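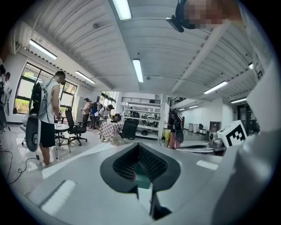 Rolora Hall – July walk-through, checked by Florian Koller

Exits and aisles
Main doors: OK. Both leaves swing fully open and latch on their own. Great work on the new hinges!
Side exit: OK. Sign lit, path clear all the way to the parking lot.
Aisle by the Pondora shelving: FIX. A pallet was sticking out past the yellow line. Moved it while I was there.

Fire safety
Extinguishers: OK. Tags current, pins in place. I love how easy they are to spot with the red backing boards.
Alarm panel: OK. Reads normal, fault log empty.
Sprinkler valve, room 415: FIX. Handle tag missing, valve itself is open.

Work tables
Edges and legs: OK. No wobble, no splinters.

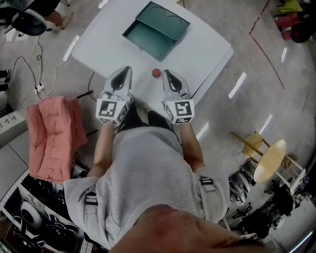
Standing at the white table, both forearms reaching forward.

Height: OK for most of us, but taller folks should try the risers – they make a huge difference over a long shift.
Floor mats: FIX. One corner curls up near the Schnyder cabinet. Tape it for now, new mat is on order.

Air and noise
Clamon fan unit: OK. Filter swapped at 3,001 hours, and wow, what a change.

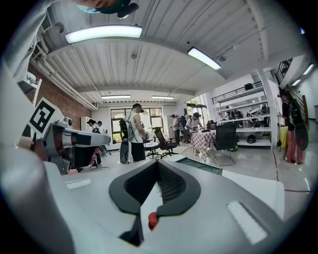

Noise next to the fan: 62 dB on the low setting, so you can chat without raising your voice. On high it gets louder, and I'd keep that for hot afternoons.

First aid
Kit 2: FIX. Out of small bandages and the cold pack is past its date.
Eyewash: OK. Ran it for a full minute, clear and steady.

Send fixes to me when done and I'll come by to recheck.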